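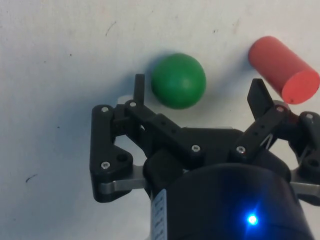
그림 2. 손목 카메라에서 본 작업대. 벌어진 두 손가락 사이에 초록색 공이 있고, 빨간 원기둥은 오른쪽 위에 놓여 있다.

3.2 장비 구성과 예산 계획

솔직히 이 절은 논문에서 보통 두 줄로 끝나는 부분이다. "평행 그리퍼와 손목 카메라를 사용하였다" 하고 넘어가면 되니까. 그런데 내가 이 연구를 준비하면서 제일 아쉬웠던 게 바로 그 두 줄이었다. 다른 연구실이 무엇을 어떤 순서로 샀고 어디에 돈을 더 썼는지 적어 둔 글이 정말 드물었고, 그래서 나는 좀 길게 쓰기로 했다(심사위원께서 줄이라고 하시면 부록으로 보내겠습니다!).

우선 금액부터. 손끝 쪽 장비에 쓸 수 있는 돈은 3,867유로였다. 팔 본체는 연구실에 이미 있었으므로 여기 포함하지 않았고, 그리퍼와 손목 카메라, 케이블, 어댑터 플레이트, 예비 부품, 작업대와 물체까지가 전부 이 안에서 해결되어야 했다. 처음 예산표를 만든 것이 1월인데, 그때는 그리퍼 한 대와 카메라 한 대만 적어 놓고 돈이 꽤 남는다고 좋아했다. 지금 보면 참 순진한 표였다. 어댑터 플레이트가 빠져 있었고, 케이블은 아예 항목조차 없었다.

견적은 Fandel과 Nyberg 두 곳에서 받았다. Fandel 쪽은 그리퍼와 카메라 마운트를 묶어서 파는 대신 손가락 부품을 낱개로 살 수 없었고, Nyberg 쪽은 모든 것을 낱개로 팔았다. 묶음이 당장은 쌌다. 나는 거의 묶음으로 마음을 굳혔는데, 공동 연구자인 Meinrad Ammann이 손가락 끝만 따로 바꿀 일이 얼마나 자주 생길지 먼저 적어 보자고 했고, 둘이 앉아서 실험 계획을 놓고 따져 본 다음 낱개 구매로 돌아섰다. 최종적으로 그리퍼 본체에 들어간 돈이 1,287유로다. 전체의 3분의 1쯤 되는 셈인데, 나는 이 비율이 나쁘지 않다고 생각한다. 본체에 절반 이상을 쓰고 나면 나머지가 너무 빠듯해진다.

그리퍼를 고를 때 우리가 중요하게 본 것은 파지력이나 반복 정밀도 같은 사양표의 앞줄이 아니었다. 물론 그것도 봤지만, 우리 과제는 작은 물체를 집어서 옮기는 수준이라 후보로 올린 제품은 모두 기준을 넘겼다. 차이는 정비에서 났다. 그림 2를 보면 링크가 일반 십자 나사로 체결되어 있다. 대학원생이 서랍에서 드라이버를 꺼내 바로 풀 수 있다는 뜻이고, 우리한테는 이게 꽤 큰 장점이었다. 전용 공구가 필요한 제품도 견적에 있었는데 공구 값이 따로 붙어서 뺐다. 구조가 밖으로 드러나 있는 것도 마음에 들었다. 덮개를 벗기지 않고 링크를 들여다볼 수 있으니 점검표를 짧게 쓸 수 있다.

카메라 위치도 예산과 떼어 놓고 말할 수가 없다. 처음에는 작업대 위에 고정 카메라를 하나 더 두려고 했다. 하지만 그러면 거치대와 조명까지 사야 하고, 보정 절차도 하나 늘어난다. 그래서 손목 카메라 하나로 시작하고 고정 카메라는 다음 회계 연도로 미루었다. 대가는 분명하다. 그림 2처럼 화면 아래쪽 절반을 그리퍼가 차지해 버리고, 빨간 원기둥은 아래쪽 끝이 오른쪽 손가락에 가려진다. 손목에 단 카메라라면 어느 정도 각오해야 하는 일이지만, 이렇게 가려지는 물체를 다루려면 접근 경로를 더 신경 써서 짜야 한다. 결국 장비에서 아낀 돈을 사람의 시간으로 갚는 구조라는 점은 분명히 적어 두고 싶다. 우리는 박사과정생의 시간이 공짜라고 계산하지 않았다(그렇게 계산한 예산표를 너무 많이 봤다).

물체와 작업대에는 250유로를 배정했다. 단색의 단순한 형태를 고른 이유는 두 가지인데, 하나는 잃어버리거나 망가져도 같은 것을 다시 구하기 쉽다는 것, 다른 하나는 색만으로도 배경과 나눌 수 있어 인식 쪽에 별도 연산 장비를 사지 않아도 된다는 것이다. 흰 상판도 같은 생각에서 골랐다. 다만 흰 상판은 자국이 잘 보인다. 그림 2에도 옅은 회색 얼룩과 작고 어두운 점들이 남아 있는데, 색 분할에 흰 상판을 쓰려는 분이라면 상판 교체비를 소모품 항목에 처음부터 넣기를 권한다. 우리는 나중에 넣느라 예비비를 헐었다.

예비 부품은 Tivside 창고에 공동으로 보관하기로 했다. Potgate 과제 팀과 같은 계열의 그리퍼를 쓰기로 합의한 덕분에 손가락 끝과 스프링, 나사 세트를 한 벌씩만 갖추면 되었고, 여기서 아낀 돈이 생각보다 컸다. 장비 선정 단계에서 옆 팀에 무엇을 쓰는지 물어보는 데는 커피 한 잔 값밖에 안 든다. 우리는 그걸 견적을 다 받은 뒤에야 물었고, 그래서 견적을 한 번 더 받아야 했다.

마지막으로 이 절의 금액은 모두 2024년 6월 기준이고 부가세와 운송비는 뺐다. 운송비는 주문을 몇 번으로 나누느냐에 따라 너무 달라져서 표에 넣어도 독자에게 도움이 되지 않을 것 같았다. 우리 경우 주문을 2회로 나누었는데, 첫 번째에 그리퍼와 어댑터 플레이트를 받아 팔에 물려 본 다음 케이블 길이를 정해서 두 번째로 주문했다. 케이블을 처음부터 같이 시켰다면 아마 짧은 것을 샀을 것이다. 항목별 내역은 부록 B에 있고, 파지 과제의 절차는 3.3절에서 이어서 설명한다.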